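Ivside, kit de teleoperación bimanual: revisión tras un mes de uso
5 de septiembre de 2019

El kit Ivside se vende como sistema de demostración para dos brazos: dos mandos maestros, electrónica de enlace y el software de grabación Huaranga. Lo hemos utilizado durante agosto para registrar tareas de clasificación de utensilios de cocina en cajas. En total, 159 demostraciones válidas.

Montaje. Once tornillos por mando y una calibración de articulaciones que hay que repetir al cambiar de herramienta. El manual omite el orden de encendido; si se alimenta primero el enlace, el maestro izquierdo arranca con un desfase en la muñeca.

Respuesta. El seguimiento es correcto en traslaciones lentas. En giros rápidos de muñeca el esclavo llega tarde y el operador tiende a sobrecorregir. La realimentación de fuerza se limita a la apertura de la pinza y resulta pobre: con mangos finos no se distingue un agarre firme de uno marginal, y hay que fiarse de la vista. El traspaso de un utensilio de una pinza a otra es la maniobra que más práctica exige. Un operador nuevo necesita 10 intentos antes de producir algo aprovechable.

Guiado manual. También se puede llevar el brazo con la mano, en compensación de gravedad. Para una sola pinza es más rápido que los mandos. Con dos pinzas deja de ser práctico.

Software. Huaranga sincroniza bien vídeo y posiciones, pero no permite recortar el inicio de una toma sin exportarla. A partir de 400 episodios por proyecto el índice se vuelve lento, según comprobamos con un conjunto antiguo importado de Wisley. El formato Skarnilau se lee sin conversión.

Valoración. Recomendable para tareas de mesa con objetos rígidos. Para contacto fino convendría esperar a una revisión de los mandos. El cable del maestro derecho es corto y no admite prolongador.
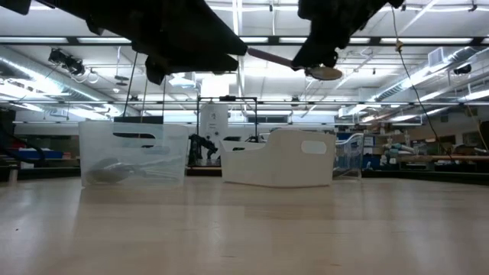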